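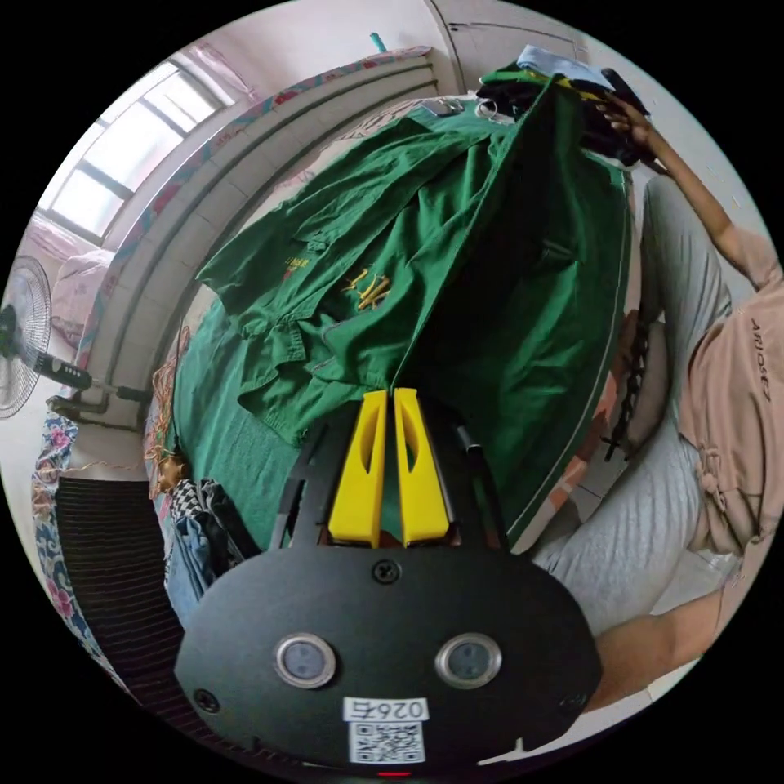

工作服换季自查表(带备注版)

填表日期:2020年9月3日
适用范围:长袖工装外套、工装衬衫、工装裤,外加跟它们一起塞在柜子里的便服
检查地点:卧室,床上
结果写法:合格/要补/要换/先放着

先啰嗦几句。这张表最早是公司发的,Ahuja仓储那边每个换季都让大家自己把工装过一遍,原表只有一页,打勾就行,交上去也就交上去了。我嫌它太省事,自己在后面加了备注栏,加着加着备注比表还长。群里有几个同事问我要,我就把这次填的原样贴出来,没怎么改,口水话很多,你们挑着看。公司那张表的编号我保留了,我自己加的项目前面写“加”。

我家里工装不算多,可是款式杂。绿的是Nolitz做的那一批,料子厚,口袋有盖,洗完硬邦邦的要晾很久;蓝的是后来换供应商之前临时发的,薄;裤子就更乱了,什么年份的都有。所以有几项我会分开写,你家要是只有一种,跳过就好。

第一部分 动手之前

1. 台面是否平整、干净、够大
结果:合格
备注:我用的是床。年年有人跟我说用餐桌,我试过,餐桌太窄,外套的袖子一摊开就往下掉,掉下去你就要弯腰捡,捡一晚上腰就废了。床宽,衣服能整个铺开,袖子随便伸。缺点是软,看不出衣服本身平不平,所以量尺寸的时候我会垫一块硬纸板。床单先抖一遍!我上次没抖,掉头发粘了一背,深色衣服特别显。

2. 光线
结果:合格
备注:白天做。深绿色的布在灯下看什么都是黑的,油渍、磨白、跳线,统统看不见。我去年二月那次是晚上做的,全部打了“合格”,第二天穿出门,太阳底下一照,胸口一块油亮亮的,旁边同事还问我早饭吃的什么。

3. 工具是否备齐
结果:合格
备注:软尺、小剪刀、针线、粘毛滚筒、一个装杂物的小盘子、几个能封口的袋子、一支笔。小盘子很重要,后面第6项会讲。针用完马上插回针包,插回去再干别的,这条我在家里是当红线执行的,床上找针这种事一辈子经历一回就够了。

加A. 手上有没有戒指、手链、长指甲
结果:合格
备注:摸内衬的时候会勾丝。薄的那款蓝工装尤其娇气,我手链勾过一次,拉出来好长一根,到现在那个位置还是皱的。

加B. 宠物和小孩是否已经请出房间
结果:先放着
备注:请是请了,猫自己又回来了。写“先放着”是给自己留面子。

第二部分 口袋和随身小件(这部分请慢一点)

4. 胸袋
结果:合格
备注:有袋盖的胸袋最会骗人。从外面拍一拍是平的,里面可能还压着一张叠成小块的领料单。我的办法是翻开袋盖,两根手指一直探到底,再沿着底边横着刮一遍。刮出来的东西常常是一撮灰加半截笔帽。Nolitz这批的袋盖里面缝了一道加固,那道加固和袋布之间有个很窄的缝,回形针会钻进去,真的会,我取出来过。

5. 侧袋、内袋、裤袋
结果:合格
备注:侧袋往外翻,翻成两只耳朵,翻完先别塞回去,等整件查完再塞。这样一眼就知道哪件查过,哪件没查,比在本子上记方便多了。裤子的后袋常年被坐着,纸会粘在布上,要用指甲慢慢揭。洗过一水的纸巾就别揭了,晾干再刷,越湿越糊。

内袋容易漏。有的外套左边有内袋,右边没有,查惯了右边没有的人,换一件两边都有的就会漏掉一边。我漏过。

6. 钥匙、夹子、别针等金属件是否已取下
结果:合格
备注:重点来了,前面说的小盘子就是给这个准备的。金属件取下来别往床上一放就算完,床上是软的,衣服一拖、被子一掀,它就滑到不知道哪里去了。取下来可以先搁在手边认一认是谁的,认完就进盘子。我们家有过一把更衣柜的钥匙,跟着一件外套进了洗衣机,咣当咣当转了一个钟头,我还以为是轴承坏了,打电话叫人来看。上门费加检查费收了我300块,师傅从门封胶圈里面给我掏出一把钥匙,我说谢谢,他说不客气,还挺高兴的。

后来我问了公司那边,配一把新的更衣柜钥匙要登记,要等,还要交工本费。所以各位,取钥匙!

顺便讲一下洗衣机的事。我家是Rorunix的滚筒,内筒有一圈小孔,细的金属夹子竖着正好能卡进去,卡进去之后每一件衣服都会被它勾一下。你要是发现最近洗出来的衣服总在差不多的高度有小破口,先别骂衣服,伸手进去摸一圈内筒。摸的时候断电。

7. 胸牌、工牌挂绳、笔
结果:合格
备注:笔单独说一句。圆珠笔没盖好的后果我就不描述了,懂的都懂。中性笔更可怕。我现在规定自己下班前就把笔留在工位,带回家的一律视为危险品。

加C. 口袋里翻出来的东西怎么处理
结果:合格
备注:钱归翻口袋的人。这条是家规,执行了好多年,全家没有异议(翻的人是我)。单据先别扔,看一眼上面有没有签字和货位号,有的话拍个照,第二天问一声再丢。糖纸、牙签、耳塞直接丢。耳塞千万别留着再用。

第三部分 面料和缝线

8. 领口
结果:绿色厚款合格,蓝色薄款要换
备注:领子要立起来看,再翻过来看背面。正面好好的,背面磨毛了,说明再过一季正面也保不住。我的判断很土:指腹来回蹭几下,刺刺的就是开始毛了,能捏起小球就是已经毛了,能看见里面的衬就别挣扎了,申请换。汗渍发黄的先用洗衣皂搓,搓两次还在,就接受它。

有人喜欢把领子尖那里烫得笔挺,我不反对,但是厚料领子里有衬,温度太高会起泡,起了泡就是一辈子的泡。

9. 肩线和袖窿
结果:要补一处
备注:这里是受力最大的地方,天天举手搬箱子,线迟早要断。检查的时候双手抓住缝线两边,往外轻轻绷,看针脚之间漏不漏光。轻轻的!有一年我用力过猛,本来没坏,嘶啦一声,就变成“要补”了。

今年这一处在后肩,断了一小段,手指头都塞不进去那么点长。我用回针缝的,缝完自己觉得很美,翻过来看背面,一团。反正穿在里面。

10. 袖子和袖口
结果:合格
备注:袖子要顺着拉直,铺平,手掌从肩膀一路抹到袖口。抹的时候你能感觉到有没有硬块,硬块多半是胶、漆或者干掉的泥。胶可以放冰箱冷冻一会儿再剥,家里人如果问起为什么冷冻室有一只袖子,请自行解释。

袖口扣子扯一扯,扣子松的当场缝,别想着“下次”。下次它就不在了,到时候你还得去配一颗颜色一样的,绿的特别难配,我买过一包,回来一比,全是偏黄的绿,现在那包扣子还在抽屉里。

11. 胸袋袋盖和袋角
结果:合格
备注:袋角那几针加固线,断一根没事,断两根就开始往下撕。袋盖翘起来不影响安全等级,可是容易挂东西,走货架窄通道的时候会被勾一下,吓一跳。翘了就喷点水压平,压在一摞衣服最底下睡一晚,比熨斗省事。

12. 刺绣标志和绣字
结果:合格
备注:公司那张原表里写的是“标识清晰、完整、无脱线”,九个字,我展开说说。

刺绣先看正面有没有起毛和断线,再翻到背面看衬纸。背面衬纸卷边了会扎人,贴身穿的衬衫尤其明显,可以沿着绣花外圈留一点边剪掉,剪刀尖朝外。正面如果冒出来一根线头,千万别拽,绣线是连着的,你一拽它可能给你拆半个字母。贴着布剪掉,再拿针把剩下那一点点挑到背面去。

黄线绣在深绿底上,最怕跟黑裤子一起洗,洗几次就变成一种说不清楚的土色。领导巡检的时候不会说什么,你自己照镜子会难受。我现在都翻面洗,里子朝外,绣花朝里,掉色慢很多。

小字比大标志更容易坏,笔画细嘛。小字那一行如果看不清了,可以申请重绣,走后勤,单子背面第三栏,写“标识补绣”,别写“衣服坏了”,写“衣服坏了”会给你发一件新的,尺码随缘。

13. 油渍和不明污渍
结果:先放着
备注:有一块我到现在没研究出来是什么。不油,不硬,不掉,闻着没味道。用Pronum的去渍膏抹过,搁了一晚,浅了一点点,又抹,就不再浅了。我把它列进观察名单。

油渍的话趁早,撒点淀粉或者洗洁精直接上,别拿热水冲。机油和食用油的处理我是一样的,可能不科学,反正都洗掉了。如果是叉车液压油那种大片的,别在家洗,装袋带回公司,有专门的回收桶。这条是安全要求,别嫌麻烦,沾油的布堆在一起是会自己发热的,别堆在阳台角落太阳底下。

14. 反光条(有的款有)
结果:要换一件
备注:关灯,手机电筒举到眼睛旁边照过去,亮就是亮,灰蒙蒙的就是不行了。这一项没有讨价还价的余地,晚班的尤其别将就。我那件马甲的反光条中间裂成了一格一格的,像干掉的河底,直接报换。衣服本身还挺新,有点舍不得,拿来在家里刷阳台穿。

15. 拉链和按扣
结果:合格
备注:拉链从头到尾拉三遍,第一遍顺不算顺。发涩就抹点蜡烛,白蜡烛,别用红的(这是教训)。按扣按下去要听见“嗒”一声,没有“嗒”的用钳子轻轻夹一下母扣。夹过头就打不开了,夹之前想清楚。

第四部分 尺寸和合身

16. 衣长、胸围、袖长
结果:合格
备注:把衣服平铺,扣子扣好,软尺量。我的外套衣长是70厘米,去年量也是70,说明衣服没有缩。那么为什么扣子越来越难扣,这个问题我不打算在安全检查表里讨论。

袖子太长的,要么改短要么用袖口扣收紧,别卷,卷起来的袖子靠近传送带会被带进去。这一条是原表里加粗的。公司培训讲过很多遍了,我再讲一遍也不嫌多,真的别卷。

17. 裤长
结果:要改一条
备注:裤脚盖过鞋跟就是长了,上下梯子会踩到。楼下改衣铺改一条很快,我嫌走路,自己缝,缝完左边比右边短,又走去楼下改了。

加D. 能不能自由抬手、下蹲
结果:合格
备注:穿上,双手举过头,蹲下去再站起来。有没有勒,有没有露腰,有没有哪里响。我蹲的时候膝盖响了,衣服没响,算合格。

第五部分 叠放和入柜

18. 是否完全干透
结果:合格
备注:厚料子最会装干,表面摸着干,领子里和袋盖下面还是潮的。我的办法是把手背贴上去,手背比手心灵。觉得凉就还没干。没干透就入柜,过两个礼拜柜子一开,那个味儿……整柜都要重洗,我就这样重洗过一整柜,包括根本没穿过的。

19. 叠法
结果:合格
备注:每次有人问我怎么叠,我都说怎么顺手怎么叠,但是有几件事我会盯一下。

外套先正面朝下还是朝上?我是正面朝上查,查完翻过去叠,袖子往背后折,这样叠好以后标志露在最上面,找的时候不用一件件掀。袖子别交叉得太用力,交叉的地方会留一道死折,厚料子的死折烫都烫不平。

领子不要压扁,叠的时候让它稍微支棱着。一摞里面厚的放底下,薄的放上面。浅色的放最上头,深色料子会蹭色,浅蓝的那种被深绿压了一个夏天,边上会有一道影子。这条我是吃过亏的。

别叠太高!叠得太高,你从中间抽一件出来,整摞就像坐滑梯一样下来了。两个人一起收的话,一个人按住那摞,一个人往上放,快得多,也不用吵架。我们家收衣服一般两个人,一个查一个叠,查的那个话多,叠的那个不说话,配合了好些年。

20. 便服和工装是否分开
结果:要整改
备注:嗯……整改中。说好了左边工装右边便服,没撑过一个月。T恤老是混进工装那一摞里,我也懒得为这个发脾气了,现在的要求降到“别把没洗的工装压在干净便服上”。仓库灰大,真的别压。

没来得及入柜的,统一先堆在床头,堆整齐,别堆到床尾去,床尾留着铺下一件。这是我摸索出来的动线:床中间检查,床头放叠好的,脚边放要补的,门口放要洗的。走一个圈,不用回头。谁要是把要补的放到床头那堆里,那天晚上就由谁来缝。

21. 防虫防潮
结果:合格
备注:樟脑丸我不放了,味道穿到班上去,人家隔着一排货架都知道我来了。换成了除潮包,两个月看一次,吸满了就扔。除潮包别直接贴衣服,漏一点出来,布上就是一个印子。

22. 柜子本身
结果:要修
备注:柜门合页松了,关上会自己慢慢开。挂杆也往下弯,厚外套湿的时候别挂上去。我找人问过换一根加粗的挂杆连带修合页,报价500,我说我再想想。想了半年了。先用折叠收纳,挂的只留明天要穿的那一件。

第六部分 人的安全(原表没有,我觉得应该有)

加E. 针、剪刀收好没有
结果:合格
备注:前面说过,再说一遍。收工之前数针,几根出来几根回去。

加F. 地上有没有绊脚的东西
结果:合格
备注:换季整理最容易摔跤。衣服袋子铺一地,人抱着一摞东西看不见脚底下。我现在的原则是地上一条走道永远空着。

加G. 腰
结果:先放着
备注:坐着查,站着叠,隔一会儿换一下。别跪在床上叠,跪久了站起来腿麻,我就这么一屁股坐回衣服堆里过,刚叠好的,全白叠。半靠在床边也行,舒服是舒服,就是容易越靠越低,最后躺着,最后睡着。

加H. 粉尘
结果:合格
备注:仓库穿回来的衣服别在卧室抖,去阳台抖,顺风。逆风抖一次你就会记住风向了。鼻子敏感的戴个口罩。

费用记录(给我自己看的,顺手贴上)

去年换季我没做这么细,坏一样修一样,补买的裤子、改衣、洗衣机上门、去渍膏、扣子(那包偏黄的绿),全部加起来2,383元。里面有好几样,口袋翻一翻、线早点缝就省下了。今年到目前为止只花了买除潮包和一卷线的钱,挂杆的钱还没花,不算。

公司报销的部分只认反光条、标识补绣和正常磨损换新,钥匙丢失不认,洗衣机更不认。我问过。

本次汇总

合格的我就不抄了。
要补:后肩缝线一处,已补(背面丑)。
要改:工装裤一条,已改(多跑了一趟)。
要换:蓝色薄款一件,领口;反光马甲一件。申请单已交。
要修:柜门合页,挂杆。
要整改:便服混放。
观察:不明污渍一块。
猫:在那摞浅色的上面。

几个同事问过的问题,统一回一下

有人问深绿色工装能不能漂白。不能,别试。洗标上有写,洗标磨没了的也不能。

有人问绣标能不能自己拆下来缝到新衣服上。绣上去的拆不下来,剪下来贴过去又不好看,检查的时候也不认。直接申请。

有人问多久查一次。公司要求换季查,我自己是换季大查,平时每次洗之前只做第二部分,也就是口袋和小件那几条,手熟了很快,水还没放好就查完了。第三部分里领口和肩线偶尔看一眼。

有人问一个人查会不会漏。会。我漏得最多的是裤子上那个装卷尺的小袋,太小了,老想不起来它也算口袋。现在我把它写在柜门里面,用胶带贴着,字很大。

还有人问能不能把这张表做成一页。能啊,公司那张就是一页。

下次检查暂定明年二月,冬装收之前。到时候加D那一项我打算请别人来给我判。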